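Went to the Rurex open day in Stultdale this afternoon and I have so many thoughts that you're getting a thread. Mute me now if you don't care about robots picking things up 🤖

---

First, getting there. The 17 bus drops you at the bottom of the industrial estate and then it's a proper slog uphill past the tile warehouse. Follow the paper arrows. I followed the wrong paper arrows and ended up at a car boot sale, where I bought a lamp. I carried the lamp round for the whole of the open day.

---

Rurex have the old Rutkowska building, the one that used to make zips. They've kept the big sign over the loading doors and there's still a case of zips in the entrance. I could have spent half an hour on the zips alone (there's one with teeth as big as my thumbnail) but people were queuing behind me.

---

You get a sticker with a visitor number on it. Mine was 598. I asked if that meant 598 people had been through already and the woman on the desk said no, they just had a roll left over from last year and started where it stopped.

---

Downstairs is the warehouse stuff, trolleys that drive themselves along a corridor and stop if you step out. Every child in Stultdale was stepping out. The trolleys were very patient. Good fun, but I'd seen similar before, so I went up to the first floor where the arms are.

---

And the arms!! I'd only ever seen the big orange car-factory sort on telly, behind a cage. These are two arms working over a white table and the job is cups. Plain plastic cups, a green one, a pink one and a light blue one. I know how that sounds. I stood there for most of an hour.

---

What I hadn't understood before today is that no one has typed in where the cups are. They showed us the older way first, on a different bench, where the arm goes to the same spot every time, and if you shift the thing over a bit it closes on thin air. Upstairs they move the cups between goes and the arm has to find them.

---
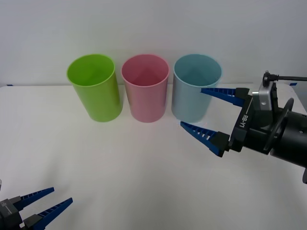
---

The fingers are the bit I keep going on about to everyone at home. They're blue and they come to a point, with little ribs across the inside like a ladder. There was a spare one on the side table you could handle, and if you press your thumb into the flat of it the tip curls in towards you. It sort of hugs your thumb! No motor in the tip, it's all in the shape.

---

So when it closes on a cup the finger bends round it a bit and you get more contact for less squeeze. I tried to crush a paper cup with the spare finger afterwards and it took some doing.

---

Someone in our group asked why cups and the answer was great. A cup can go wrong in loads of different ways. Grab it too high and it tips, too hard and the sides go in, come at it from a bad angle and you knock its neighbour flying. And it's hollow, so you can also pick it up by the rim, and then you've got to decide which.

---

They did stacking for us too. First go, lovely. Second go, it caught the edge going in and the whole lot went over, and a man at the back went "ohhh" like it was a penalty shoot-out. Third go, lovely again. Big clap.

---

I liked that they let us see the miss. They had a whiteboard with the running tally of practice goes on it and it stood at 1493 when I was there. Next to it, in green pen, someone had written "plus the ones we don't talk about".

---

You could have a turn at driving one yourself, with a pair of handles that the arms copy. Slots were 4 minutes each. I used all of mine getting one cup from the left side to the right side and I have never concentrated so hard in my life. You can't feel the cup! Your hands expect to feel it and there's just nothing there. A girl of maybe eight went after me and did it straight off. Twice.

---

Also spoke to the people from Vuvine, who had a small stand by the stairs. They write the software that lets you play a session back and see where the arm hesitated. They let me scrub through one with a mouse and you can spot the dithering, a tiny wobble before it commits. Same as me with a heavy door.

---

Practical bits if you're thinking of going to the next one, which they said will be in February:

- it's free but you have to book the driving slots when you arrive
- lift works, the first floor is all flat
- it's loud downstairs and quiet upstairs
- tea is from an urn and the flapjack runs out before three

---

One grumble. The signs on the benches are all at adult standing height, in tiny print, and half the audience was under ten. A lot of parents were reading things out loud over each other. Bigger letters, lower down, please.

---

Someone's already replied asking if the arms could load a dishwasher. I asked that as well! They said plates would be all right, cutlery is a nightmare, and to come back in a few years.

---

Lamp update: works, needs a new shade.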